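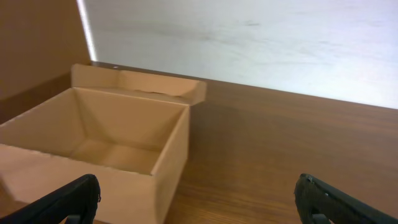
TETENT PUTS ITS PACKING KIT ON SALE, ASKS CUSTOMERS TO KEEP EXPECTATIONS AT DESK HEIGHT

Skovwood, December - Tetent today opened orders for Fimon, a two-arm tabletop kit that puts small items into small boxes. The company is aware that people can already do this. It has met several of them, and most said they would like to stop.

Fimon is aimed at mail rooms, repair counters and supply closets, where the same tape, pens and cutters get boxed up week after week by whoever was standing closest. The kit ships with two arms, grippers, wrist cameras, cabling and a printed manual that Tetent has rewritten 3 times, most recently with verbs.

"We looked at the big warehouse systems and they are wonderful, if you own a warehouse," said Ningsih Setiawan, head of product at Tetent. "Our customers own a table. Some of them share the table." 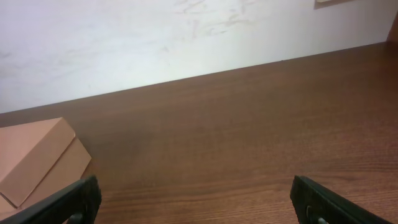 Setting up takes one person and a clear work surface. The arms are clamped down, the cameras are plugged in, and the user teaches a task by guiding the arms through it by hand. Fimon does not need a special mat or printed targets under the work, and the demonstration setup uses bare wood, grain and all, with the cardboard box set straight down on it. Tetent does suggest moving the coffee.

A task can be taught in an afternoon. The launch software holds 100 saved tasks, a limit chosen after a long meeting in which the largest number anyone could list was 4.

The kit was tried out over the fall at Mangundap, a mail-order stationery supplier that agreed to take a pre-production unit on the condition that it be allowed to complain. The full list of complaints will be published alongside the manual.

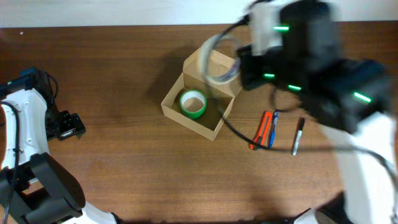

Tetent Product News - Page 3

Most of those complaints concerned tape. A roll is round, hollow and fond of leaving, and clear tape has the added charm of being hard for a camera to pick out. Fimon's grippers now have a routine for rolls, which can be switched off by anyone who finds it fussy. Pens and markers use the standard routine.

"I wrote the complaints," said Évan Rolland, who runs packing at Mangundap. "They fixed the ones about the robot. The ones about our chairs are still open."

Fimon does not seal boxes, print labels or lift anything heavy.

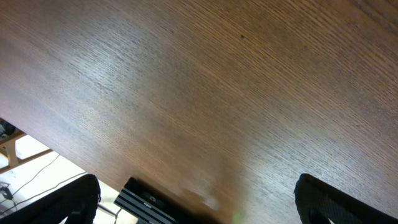
It also makes no claim to be fast. A practiced packer will beat it comfortably, and Tetent recommends against holding the race in front of the person who signed the purchase order. The case for the kit rests on the hours when the practiced packer would prefer to be doing something else.

Orders are open now through the Tetent sales desk in Skovwood. The order code is 476, and spare gripper pads are sold separately - in pairs, after some debate.

Press contact: Ningsih Setiawan, Tetent, Skovwood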